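Gellton Ledger
Home | News | Opinion | Outdoors | Obituaries | Subscribe

OPINION

The goose was here first, and other things we yell in a parking lot

By Arif Paul

14 comments | Share | Print

A Canada goose has built her nest in the concrete planter outside the Fatitz Road shopping center, between the cart return and the spot reserved for electric cars. She did this in May, as her kind does, without filing anything with the town. By the time most of us had noticed her, she had eggs, a mate with a neck like a fire hose, and a working knowledge of who could be chased.

I would like to speak up for the goose. I would also like it on record that she bit me.

It wasn't much of a bite. I had parked near the planter because it was raining and I am lazy, and I came around the hood with my keys in my hand and my mind on dinner. The gander got my attention from the front while she handled matters from the side. They had clearly worked together before. I went into the store with a wet sleeve and a pinch mark on my forearm, and a teenager held the door for me with real pity.

What bothers me is the conversation since. The town Facebook group, which has 3,000 members and which I had previously used only to find out why there were sirens, has become a goose forum. There are people who want her relocated, people who want her eaten, and people who want a little fence with a sign. One man wants to know why his taxes are paying for her. They aren't. She is the only party in this dispute who hasn't asked the town for money.

And then there are the videos. You have probably seen the one where a couple of grown men take turns running at the planter with a shopping cart to make her hiss. The gander goes for the wheels. Somebody laughs the whole way through, a high wheezing laugh like a kettle, and near the end a child's voice asks if the bird is okay. It got a great many likes. I've watched it more times than is good for me, mostly to see whether I know the man with the cart. (I do. He coached my nephew in soccer. He tells the kids to respect their opponent.)

I don't believe he's a monster. I believe he was bored at four in the afternoon and met an animal that would react to him, and that most of us would sooner get a hiss than nothing. But I notice that we are very brave about wildlife when it weighs less than a bag of dog food. When the black bear came through the Kumarasinghe orchard a couple of years back, I don't recall anyone going after it with a shopping cart. We all stayed in our kitchens and said how majestic it was.

Rhiannon Skyrme, who takes in injured birds out past the reservoir, told me she gets more calls about geese than about anything else with feathers, and that hardly any of the geese are injured. The callers want them gone. She asks where they would like them to go, and they say the park. The people who live by the park also call her. They suggest the shopping center.

She explained the law to me as well. Canada geese are protected, and you can't just move a nest with eggs in it because it's between you and your car. You need permission, and permission takes paperwork, and the eggs generally hatch in four weeks or so whether or not anybody has found the form. I said this seemed like a bad system. She said it was the best one she'd ever worked with.

I should be fair to the other side, which includes my neighbor Wenceslao Zepeda. He uses a cane, and he can't do what I did, which was squeal and jog. For him a gander in the crosswalk is a real problem, and telling him to respect nature is a cheap thing to say from inside a car. He gave up on the east entrance and now goes the long way past the bank. He'd like two orange cones and some tape to mark off a path. He asked the property manager for them in an email, politely, and got back a link to a customer survey.

So there is your great civic struggle. One side wants the goose dead, the other side wants her on a mug, and the man with the actual complaint wants two cones.

Meanwhile, the goose is being fed, and this is where I lose patience with my own team. If you love her so much, stop throwing her chips. I've seen cheese curls in that planter, and half a bagel. I've seen a woman leave the store, open a bag of something bright orange right there at the curb, eat one, and toss the next one in, like they were sharing a bench at a ball game. A goose eats grass. There is an entire lawn of it in front of the dentist. She doesn't need a snack aisle, and if you ask me, half of us could do without one.

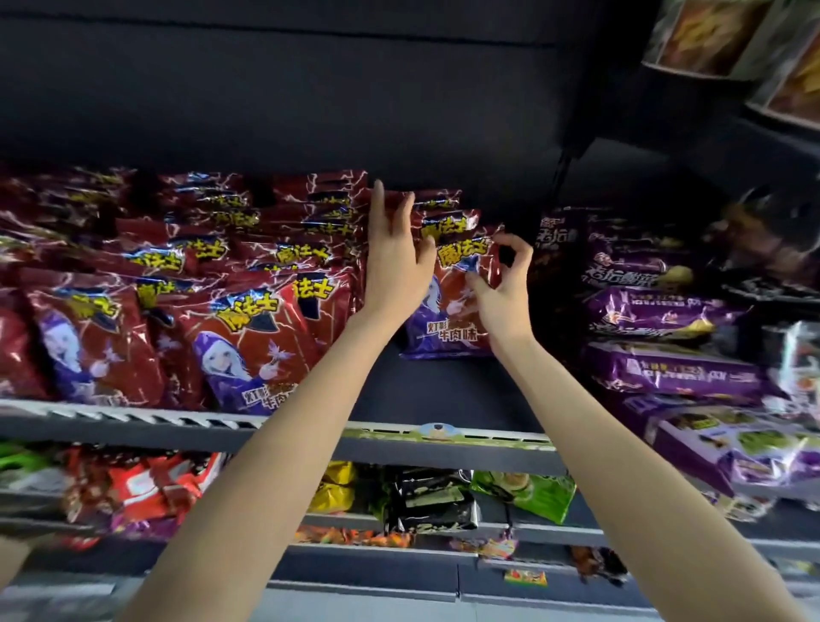

Red bags and some purple ones on a store's snack shelf. None of it is goose food.

Feeding her also makes her worse. Skyrme was firm on this. A goose that gets food from people walks up to people, and the next person she walks up to may be holding a cane or a toddler, and may never have heard of cheese curls as a form of affection. Then the phone calls start, and the calls are what get animals moved, or something less polite than moved. The fans and the man with the shopping cart are teaching her the same lesson, which is that we're worth coming over for.

What I'm asking for is dull. Put out the cones. Park twelve steps farther away; I've paced it off, and at that distance the gander only gives you a look. Keep your lunch to yourself. If you must film, film from the car, and if you catch yourself running at a bird for an audience, consider going home and having a sit.

The goslings should be out before long. When they are, the parents will march them across the Fatitz Road lot, past the bank and down to the creek, and traffic will stop for them, and everybody who wanted them barbecued will roll down a window and say "aww." I'll be there too. I plan to wear long sleeves.

Arif Paul writes about the outdoors, including the paved parts of it.

14 comments | Share | Print

Contact the newsroom | Submit a letter | © Gellton Ledger | Back to top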